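Week 3 – Color in Small Rooms (Evening Course, Hirno Hall)

Welcome back, everyone! I'm so glad the paint charts got around the whole group last time, and if you still have one at home please bring it along, as we'll want them again for the hallway exercise.

## Where we left off

In March we talked about light, and how a color you love in the store can turn gray and sulky on a north-facing wall. Tonight we go a step further and look at **strong** colors: the reds, the deep greens, the blues that people admire in magazines and then are too nervous to buy. I was nervous too, the first time, and I painted one closet before I dared do a whole room (the closet is still my favorite part of the house).

## Value comes before hue

*Value* just means how light or dark a color is. If you squint at a room until the colors blur, what's left is mostly value, and that's what your eye reads first when you come through the door. A dark wall with pale furniture has a big jump in value. A dark wall with dark furniture has a small one, and can feel very restful or very gloomy, depending on your lamps.

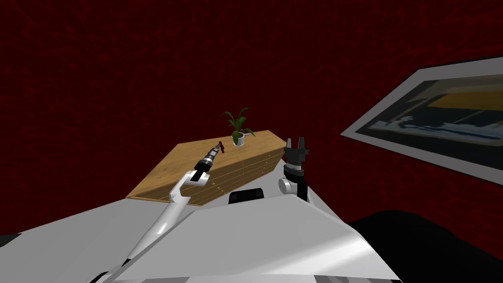 *Fig. 2. Light tan wood against a dark red wall (computer rendering).*

Keep the squinting trick in mind when you choose floors and curtains, too. Plenty of people match everything by hue – all the warm things together, all the cool things together – and then wonder why the room looks flat.

## Testing properly

1. Paint two coats on a big piece of card, at least the size of a tea tray.
2. Let it dry overnight. Wet paint will fool you every time.
3. Move the card around the room and look at it in the morning, at midday, and by lamplight.
4. Hold it next to the floor as well as the wall.

The Vernov sample pots are fine for this. Don't use them for touch-ups later, though, as the sheen is different from the full cans.

## For next time

Please read pages 83 to 90 of the Csizmadia booklet, and skip the part on wallpaper paste unless you're curious. Bring one fabric scrap you like and one you can't stand! We'll pin them all up together before the break, so come a few minutes early if you can.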